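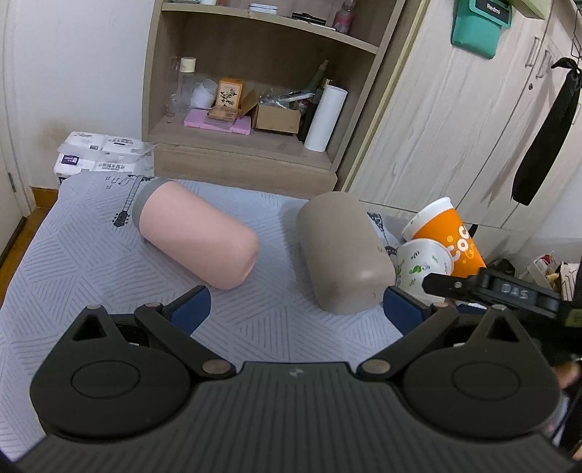 2 min read

Gripper trial group, notes from the Clultside meeting, 22/06/2018

I'm typing these up from my own scribbles, so shout if I got you wrong. We had a full table plus the Quintana people on the phone, and the line held up this time!

Last minutes: fine as they stood, apart from the Pirkitz cable order, which was for 2 and went in as one. Fixed now.

Item 1, the hand-held grippers. Most of the hour went here. We talked through the bedspread setup, with the bolster and the paper cups lying on their sides, and whether it's a fair test for comparing pads. I said I like it (soft surface, things that roll, a busy pattern under everything) and Quintana would like a plain table as well. We agreed to do both. The dark blue pads stay on until the comparison is finished - please don't swap them halfway through a session.

Pad scores so far: 159 tries logged, 147 of them usable. The rest have no start time, so they're out. I'm not going to argue about the cups until we have the same number on the bolster.

Item 2, two grippers at once. Long chat about fingers bumping when both hands go for the same cup. Conora wants a rule about who goes first. We didn't settle on one, and I'd rather try it both ways before writing anything down.

Item 3, controllers. The Pirkitz controller is still on loan and we can keep it until November. Clultside has asked for the settings sheet twice now, so I'll send it tonight.

Item 4, money. There's 619 left in the parts budget. Spare pads first, then rivets if there's anything over.

Next meeting: same room, same time, and Quintana brings the plain table.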